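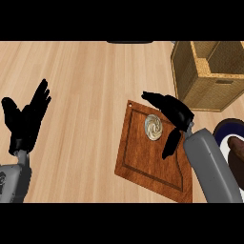
Computer rendering of a light wood surface with long parallel grain lines, seen from directly above.

Wood grain

Wood grain is the direction, arrangement and appearance of the fibres in a piece of wood. The word is used in several related senses. In carpentry it most often means the direction in which the fibres run along a board. In furniture making and the decorating trades it commonly means the pattern seen on the surface, which is more strictly called figure. It may also refer to the size of the pores, as when oak is described as open-grained and maple as close-grained.

Grain affects the strength of a piece of wood, the way it splits, how it takes a cutting edge, how it moves with changes in the air, and how it accepts glue, stain and varnish. It is one of the main grounds on which timber is sorted and priced.

Contents
Origin in the tree
Terms of direction
Cutting and surface pattern
Working with grain
Movement
Finishing
Imitation grain
Grading and study
Everyday language
See also

Origin in the tree

A tree trunk grows outward from a thin layer of living cells beneath the bark. Each season this layer adds new wood on its inner side. Most of the cells formed in this way are long and narrow and stand upright in the trunk, carrying water from the roots and holding up the crown. When the trunk is sawn along its length, these cells lie side by side in the board and form the grain.

In places with a marked cold or dry season, growth is uneven through the year. Wood laid down early in the season tends to have wide cells with thin walls, while wood laid down later is denser and, in many softwoods, darker. The change from one to the other produces the growth rings seen on a stump and the lines seen on the face of a board. In tropical timbers, where growth may continue through the year, rings are often faint or absent.

A smaller number of cells run outward from the centre of the trunk like the spokes of a wheel. These are called rays. They are very fine in pine and spruce but large enough to be seen plainly in oak, beech and plane.

Terms of direction

Straight grain runs parallel to the length of the trunk or board. It is preferred for ladders, tool handles, oars and the structural parts of buildings.

Cross grain is a general term for grain that departs from the length of the board. It may be caused by the growth of the tree or by careless sawing of a straight trunk.

Spiral grain results when the fibres wind around the trunk as it grows. Boards cut from such trees tend to twist as they dry.

Interlocked grain occurs when the direction of the spiral reverses at intervals. It is common in sapele and other tropical hardwoods. Wood of this kind is hard to split and hard to plane, but can show a striped effect when cut on the quarter.

Wavy grain has fibres that rise and fall in regular curves. In sycamore and maple it produces the rippled appearance long favoured for the backs of violins.

Irregular grain is found around knots, forks, burrs and old wounds, where the fibres have been forced to turn aside.

End grain is the surface exposed when wood is cut across the fibres. It shows the open ends of the cells and the curve of the growth rings.

Cutting and surface pattern

The same log can yield boards of very different appearance according to how it is sawn. There are 2 main methods and a number of local variations.

In plain sawing, also called through-and-through sawing when the whole log is treated alike, the saw passes down the log in a series of parallel cuts. Many of the boards show a pattern of nested arches or ovals, sometimes called cathedral figure. The method is quick and wastes little wood. Boards taken from near the middle of the log will have straighter lines than those from the outside.

In quarter sawing the log is first divided lengthwise into quarters, and boards are then cut so that the growth rings meet the face at a steep angle. The pattern is one of close, nearly parallel lines. In oak the rays appear as bright flecks crossing these lines. Quarter-sawn boards keep their shape better than plain-sawn ones, and cost more owing to the extra labour and the greater loss of wood.

Veneers may be sliced in either manner or peeled from a turning log. Peeling gives very wide sheets with a broad, wandering pattern, and is the usual method for the inner layers of plywood. Decorative veneers are generally sliced, kept in order, and laid in matched pairs so that one sheet mirrors the next.

Working with grain

A plane or chisel cuts most cleanly when it moves in the direction in which the fibres rise towards the surface. This is known as working with the grain. In the opposite direction the edge tends to follow the fibres down into the board, lifting and tearing them. The fault is called tear-out. On boards of mixed or interlocked grain no single direction may be suitable, and a scraper or abrasive is often used for the final surface.

Wood is many times stronger along the grain than across it. Joiners therefore arrange parts so that the load is carried along the fibres wherever possible. A shelf with its grain running from front to back would break under a light weight, while the same shelf with the grain running from end to end would be sound. Short grain, where the fibres cross a narrow part of a shaped piece, is a common cause of breakage in chair legs and curved frames.

Splitting follows the fibres exactly. Riven wood, which is split from the log with a wedge or froe and not sawn, has unbroken fibres throughout its length and is still used for fencing pales, barrel staves and some country chairs.

Glue holds well where the long fibres of one piece meet the long fibres of another. End grain makes a poor glued joint on its own, and most traditional joints, including the mortise and tenon and the dovetail, are shaped to bring long-grain surfaces together.

Movement

Wood takes up moisture from damp air and gives it off in dry air, swelling and shrinking as it does so. Almost all of this movement takes place across the grain. Change along the grain is so slight that it can be ignored for most purposes. Movement in line with the growth rings is usually greater than movement at right angles to them, which accounts for the cupping often seen in plain-sawn boards.

Many familiar details of furniture and building exist to allow for movement. The loose panel of a framed door is free to slide in its groove. Solid table tops are fixed with buttons or slotted plates in place of rigid screws. Plank floors are laid with a gap at the wall, which is covered by the skirting board.

Finishing

Stain and oil sink more deeply into end grain and into soft early wood, and so tend to strengthen the natural pattern. Pine may take stain in a manner opposite to its natural colouring, the pale early wood becoming darker than the late wood beside it. Open-grained timbers are often treated with a paste filler before varnishing if a level surface is wanted.

Water raises the grain, leaving the surface rough. The usual remedy is to dampen the wood deliberately, allow it to dry, and rub it down before the finish is applied. Sanding is carried out along the grain, as scratches made across it remain visible under a clear finish.

Imitation grain

The painting of grain on plain surfaces, known as graining, was widely practised in the nineteenth century, when softwood doors were commonly finished to resemble oak or mahogany. The grainer worked a coloured glaze over a paler ground with combs, brushes and rags. The craft survives in the repair of older buildings.

Printed patterns later took over much of this work. Repetition is the usual weakness of printed grain, and makers vary the pattern between boards to disguise it. Among the ranges sold to the furniture trade, Bivetti offers 6 printed oak patterns, while Ojeda supplies embossed sheets in which the texture is pressed to follow the printed lines.

Grading and study

Timber for building is graded partly by the slope of its grain, measured as the distance the fibres stray from the edge over a given length of board. A steep slope lowers the grade. Slope may be judged by eye, by the line of drying cracks, or with a scribe, a weighted needle on a swivelling handle that follows the fibres when drawn along the surface.

Reference collections of wood samples are kept by museums, colleges and timber firms. The Flunero collection holds 1,976 samples, of which 1,929 have been cut to show the plain-sawn, quarter-sawn and end-grain faces. Its printed handbook, prepared by Ketsara Sriwong, arranges the samples by pore size and then by the form of the rays.

Everyday language

The phrase "against the grain", meaning contrary to a person's natural wishes or habits, is taken from the difficulty of planing wood in the wrong direction. The word grain itself first meant a seed or small particle, and was later applied to texture in general. It is used in a similar way of leather, stone and paper.

See also

Figure (wood)
Growth ring
Knot (wood)
Quarter sawing
Veneer
Wood drying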